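Trovau Bench Gripper, two-finger, for small arms

Supplied by Candemside. Fits any arm driven by the Ginting controller.
Status: on sale, with the restart notice below. Page revised October 2026.

Read this page before you fit the gripper, and read the restart notice again if you already own one. Grippers shipped with control software older than release 17 can move their fingers when the arm is reset after a protective stop. The movement is short but it is not commanded by your program, and it can happen while somebody has a hand near the part.

The Trovau bench gripper is a two-finger parallel gripper for light work on a table: picking up brackets, clips and small housings, turning them over, putting them down again. It bolts to the wrist flange with four screws and takes power and signals through a single cable that runs back along the forearm. There is no air line. Finger travel is 20 mm per side, and the fingers can be changed with a hex key. It is sold with the cable, the mounting ring, a bag of screws and a virtual model of a complete bench cell for testing programs before they go anywhere near a real arm.

The restart fault

The fault was first reported from our customer workshop in Kindville. An arm stopped on a force limit while it was lowering a bracket to the table. The operator cleared the stop, pressed reset and saw the fingers open fully, then close again, before the arm had moved. The bracket dropped. The operator was standing back at the time and was not hurt.

Huguette Ouellet, who looks after the bench cells at Kindville, sent us the controller log the same day. It showed the stop, the reset and then a finger position that did not belong to any line in the program. We could not repeat it on our own bench that afternoon, and to begin with we suspected a damaged cable. We replaced the cable. The fault came back the following week on the same arm.
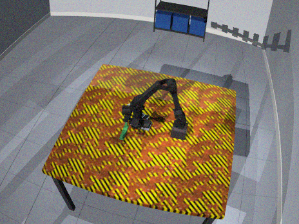 We then moved the whole job into the virtual cell and ran it unattended, with a protective stop forced at a different point in each cycle. The fault appeared on cycle 3,863. Once we had that cycle saved we could make it happen every time. The stop has to land in the short interval after the gripper has been given a new target and before it has confirmed that it received it. In that state the Ginting controller and the gripper hold different ideas of where the fingers should be. On reset, the older software settles the difference by driving the fingers out to their limit and starting again from there.

A few things follow from this. The fault has nothing to do with wear, so a new gripper is as likely to show it as an old one. It does not depend on payload. It is more likely in programs that give many small finger moves close together, which is common when a part is being nudged into line before the grip closes. Programs with one open and one close per cycle may run for a very long time without showing it, and that is no reason to leave the update off.

What to do now

Check the release number. It is shown on the controller under Tools, then Gripper, then Details. If it says 17 or higher, the restart fault is dealt with and you can skip to the fitting section.

If it is lower, stop using automatic reset. Turn it off in the same menu. Until the update is installed, treat every reset as if the fingers will open:

Keep hands, tools and faces away from the fingers and from under the part.
Support or remove the part before you reset, using a block or tongs.
Reset from the controller, with the guard closed if your cell has one.
Wait for the gripper to report its position before you run anything.

Do not try to free a held part by pulling on it while the arm is in protective stop. The fingers hold their last force until reset, and on the older software they may let go without warning when reset is pressed by someone else. If two people are working at the bench, one of them should have charge of the reset button, and both should know which one. 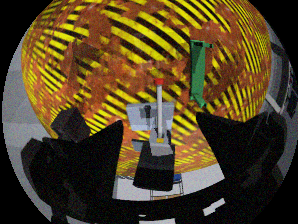
Updating takes 2 files, one for the gripper and one for the controller. They have to be installed in that order. If only the controller file is installed, the gripper will still connect and the release number will look right, but the old restart behaviour remains. We have had this reported by three customers already, so the next release will refuse to start with mismatched files. For now, open Details again after the update and check that both lines show the same number.

After the update the fingers stay where they are on reset. The controller asks the gripper for its position, takes the answer as correct and then waits for you to confirm. This adds a step that was not there before. Some users have asked for it to be made optional. It will not be.

Testing after the update

Run the restart test supplied with the update before you put the arm back to work. Run it in the virtual cell first, then on the bench with a soft dummy part between the fingers. The test lowers the arm, closes the fingers, forces a stop and waits for reset. It does this at a range of heights. You are looking for any finger movement between the reset and the confirmation. If you see any, switch the arm off at the isolator, save the log and send it to us. Do not run the test a second time to see if it clears.

Hartmut Meinecke on our service desk reads these logs himself and will normally reply within two working days. He needs the full log, including the start-up lines. A photo of the controller screen is no use to him.
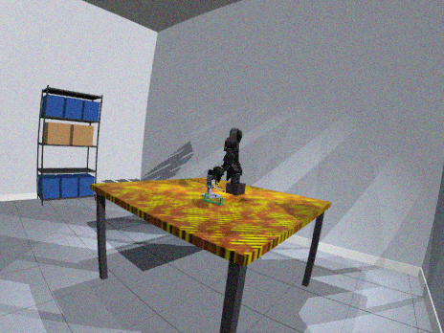
The height at which a stop happens matters more than people expect. A part released well above the table will bounce or roll, and then the program comes back to look for it in the wrong place. A part released just above the table usually stays put, which hides the fault. The virtual cell starts its restart test at the low end for that reason, with the fingers only just over the green part and the arm bent forward and down to reach it. The cell table leaves plenty of bare surface around the part as well, and we suggest you copy that on a real bench: clear everything within reach of the arm and bring things back one at a time once the test has passed. The striped edge on the front of the table is worth copying too. Tape will do. It marks where hands stop while the arm is live.

Fitting

Switch off and lock the isolator. Fit the mounting ring with the notch towards the cable side, then the gripper body, and tighten the four screws a little at a time in a cross pattern. Leave a loop of slack in the cable at the wrist and another at the elbow. A tight cable at the wrist will cause dropouts that look very like the restart fault in the log, except that the gripper reports nothing at all instead of a wrong position.

Enter the gripper weight and the finger length in the controller. If these are left at the values from your previous tool, the arm will stop on force limits for no clear reason, and every one of those stops is another reset.

Change the fingers in pairs. Mixed fingers will close off centre and push the part sideways.

Exchange and returns

You do not need to return a gripper for the restart fault. The update is free and covers every unit we have sold. If you have no means of loading files onto your controller, we will send a loaded memory card on request — please give the controller serial number, not the gripper's.

We will exchange a gripper if a finger has been bent or a screw boss cracked in a drop that followed an uncommanded opening. Send the log with it. Damage from other drops is repaired at the usual rate.

Orders placed now are shipped with release 17 already installed on the gripper side. The controller file still has to be loaded by you, and a printed copy of this notice is in the box.

Not suitable for

Food, wet areas, glass, anything with a sharp edge that a person would have to take from the fingers by hand, or any job where a dropped part could fall off the bench onto someone's feet. The gripper has no brake separate from its motor. If power is lost, grip force fades over several seconds and the part will come down.

Related items
Trovau spare fingers, pair, plain
Trovau spare fingers, pair, rubber faced
Wrist cable for Ginting controller
Mounting ring, bench arm
Memory card, loaded, release 17
Notice: force limit settings after a tool change
Notice: cable dropouts at the wrist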